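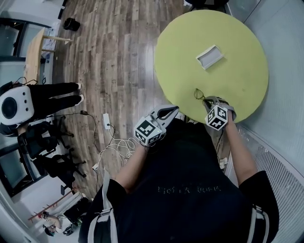
Collow puts a tray on the table: the Oder goes on sale in the new year

For immediate release, 31 December 2018

I have lost my glasses on my own head, in the fridge door, inside a rolled-up yoga mat and, once, in the pocket of a coat I had already given to the charity shop. So when people ask me why a small firm that has spent its whole life selling tables is now selling a tray, I generally start with the coat.

The tray is called the Oder. It's small, white, rectangular and shallow, open at the top and pale grey inside, and you put it on a table and put your things in it. Glasses, mostly. Keys if you must. It goes on sale in our shop on Tesfamariam Street and by post from the first week of January, and I'm writing this release myself as we don't have a press office and the person who used to do our leaflets has moved to the coast.

I run Collow. We make and sell tables for shared offices, reading rooms, waiting areas and the sort of kitchen where everybody ends up working. Most of you who write about us know us for the round ones, and most of you know the round ones in lime green, which we have been told many times is a brave colour. It sells better than all our greys put together! People want something cheerful in the middle of a wood floor, and a green table does the job on a dark afternoon in winter, when half the lights have gone off on their timers and everyone is on their fourth tea.

A round table does have one failing and I'll own up to it. It hasn't got any corners. On a square desk you get used to a top left and a bottom right, and without thinking you put your glasses in the same bit every day. Take that away and things wander. You put your glasses down by your right hand, you shuffle your chair along to talk to someone, and now your glasses are by somebody else's left hand, under their newspaper. I've watched it happen at our own lunch table for years and thought it was just us.

Then came Sonora. Sonora is a shared office on two floors that took 26 of our round tables in one go (still our favourite order, we had cake) and after they had been in a while I went back to see how the tables were wearing. They were wearing very well, thank you. What the members wanted to talk to me about was their glasses. They'd been left, sat on, swapped, taken home by mistake. One lady had gone a whole morning in a pair that belonged to the man opposite and thought she was coming down with something.

So we did a thing I've always wanted to do, and ran a proper trial. In August we put trays on the tables at Sonora and asked the members to use them or ignore them as they liked, and at the end of the month we handed out a short form. We got 121 forms back, a few with biscuit on them. I am not going to turn them into a pie chart. The general feeling was that people liked having a spot that was plainly the spot, and that they were cross with us about the first version, which was too deep.

I want to talk about the depth for a minute, so skip on if you have a deadline. Our first tray had proper sides, like a baking tin. It looked lovely on the shelf. But when you reach into a deep tray for a pair of folded glasses you come at them from above, you get your fingertips on the lenses, and there you are polishing them on your jumper again. With a low side you can slide your hand in from the edge and pick them up by the arms. A low tray also doesn't hide anything, so you can see from the door whether your glasses are there or not. The members at Sonora put this rather more bluntly on the forms. We went back and took the sides down, then down again, and the Oder you can buy in January is the third go.

The other argument was about size. I wanted it bigger, big enough for a notebook. I was wrong, and I was told so by practically everyone who works here. Give people a big tray and they fill it with receipts, dried-up pens and sachets of sugar, and the glasses end up outside it again because there isn't room. A small one gets cleared out. It can sit near the middle of a round table where it's in reach of whoever is there, and it doesn't matter a bit if it's at a slight angle. A round table has no edge to line it up with anyway, so please don't fuss.

Why white? Partly it's that thin dark frames show up a treat against a pale background, and thin dark frames seem to be what everyone is wearing at the moment. Mine are tortoiseshell and I've been made to feel quite old about it. Partly it's that white goes with the green. We tried a green tray on a green table, and two people in the workshop walked straight past it looking for it.

While I have your attention, a few things we picked up over the summer that have nothing to do with buying anything from us, and which you're welcome to print.

Fold your glasses before you put them down. An open pair gets caught on sleeves and dragged off the table, a folded pair mostly stays where it is. If you're the sort who takes them off forty times a day, leave the tray closer to you and let the others stretch.

Clear the tray when you wipe the table. We found that if the tray got lifted up for the cloth every evening it stayed in use, and if it got wiped around it turned into a little museum.

Look at the floor as well. I know this is a release about a table-top thing, but cables on the boards are my other great bugbear. Long white leads have a way of ending up in a heap beside the chair, and you're never going to look down at your feet while you're feeling about for your glasses. Coil them up, tie them with anything you have, tuck them back under by the wall. We sell nothing for this. A bit of string does it.

And bags. A lot of the Sonora members work standing up for part of the day, quite a few of them with a backpack still on because they've only popped in, and it's when people are standing and half on their way out that glasses get left behind. If you look after a shared room, put the tray on the table people stand at, and leave the comfy corner till later.

I should say something about money, as this is meant to be business news. We have made almost 1,800 of the trays for the first batch, which for us is a great many and has filled the back room to the point where we eat lunch in the shop. The first 50 are set aside for libraries, day centres and village halls, free, one per place, and all we ask is a note telling us where in the room it ended up. If you run somewhere like that, write to us at the shop and say roughly what sort of tables you have. They don't have to be ours. They don't have to be round either, though I'd be interested to hear how it goes on a square one.

Everyone who has bought a round table from us in the past year can have a tray added to their account on request, and we're sending a set to Sonora for each floor with our thanks, along with an apology for the deep ones. If you still have a deep one, keep it. They're very good for onions.

We've been asked whether there will be other colours. Not yet. We've also been asked for a lid, a handle, a slot for a phone, a bit of felt, and somewhere to write your name. I'm glad people care! But I've seen what happens once you start adding slots, and I'd like at least one thing in our catalogue that I can explain to my mother on the telephone. The nearest we've come to giving in is the name one, as shared rooms do get mix-ups, and we may try a version with a place for a label later on if enough of you nag.

The lime-green round table stays in the range, with its slightly textured top and its darker rim, and the price isn't changing in January. There was a rumour that we were dropping it for something called oatmeal. We looked at oatmeal. We have put oatmeal back in its box.

If you'd like to come and see the tray and the tables together, the shop on Tesfamariam Street is open most days over the new year and I'm generally in it. Come and lean on things, bring your glasses, have a go at losing them. Journalists can borrow a tray for as long as they need it and I won't chase you for it. The kettle is behind the counter on the left.

Notes for editors

Collow makes and sells tables for shared offices, reading rooms and homes. The Oder is its first tray.

The trial at Sonora took place in August. Members took part by choice and the forms carried no names.

Halls, libraries and day centres wanting a free tray should write to the shop before the end of January, giving an address for delivery and the best time of day to find someone in.

Trays can be collected from the shop or sent by post. Orders placed over the holiday will go out once we can get to the parcel tape, which is presently behind the trays.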